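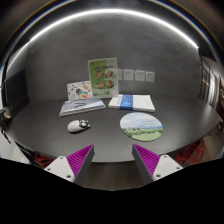

Menu board on a table by the wall.

Home | News | Local | Roads | Contact

Spilled load on the Skukholm road: your questions
By Sihan Xia, October
2 min read

What happened?
A Biklow truck lost part of its load on the hill into Drodidcombe on Friday, a bit before 7 in the morning. Pallets of bottled cooking oil. A side strap let go on the bend, or that's what the driver told police. 104 cases came off.

Anyone hurt?
One cyclist, sprained wrist. Went down on the oil after the truck had stopped. Treated and sent home. Driver fine.

Is the road open?
Yes, both lanes. Temporary limit of 28 mph on the bend until the new surface grit goes down. Yes, 28 – we asked twice, that's what the sign says.

Why did it take all day to clear?
Oil. Sweeping only spreads it. The crew from Hsueh put down absorbent, scraped it, then did it again after lunch. One lane reopened at 4 pm, the second after dark.

I picked up some bottles. Am I in trouble?
Depends. Police say the load still belongs to the company, spilled or not. Around 50 cases are unaccounted for. Bring yours back to the Biklow depot gate, any weekday before 5, and they won't take your name. After the end of the month they may start looking at dashcam footage.

Can I just use the oil?
Please don't. Some caps cracked and grit got in. Not all of the damage shows from outside.

My car slid / got oil on it. Who pays?
Claim goes to Biklow, not the town. You need a photo, time of day, and a repair quote. Wai-kit Hsu is handling claims at the depot. He says allow two weeks for a reply, longer if theres no quote attached.

Do I need a police report too?
Only if you hit something or someone. A dirty car is just a claim.

Did any get in the creek?
A little in the roadside ditch. Booms went in by 9 am. Water samples were taken, no results yet. Keep dogs out of the ditch for now.

Was the school bus affected?
Friday only. It went round by the lower road and ran late both ways. Back to the normal route now.

Will the bend be fixed?
Being looked at. Residents have asked for a lower permament limit and a better warning sign. No date for a decision.

I have dashcam video. Who wants it?
Police front desk, on a memory stick. They can't take it by email – file's too big.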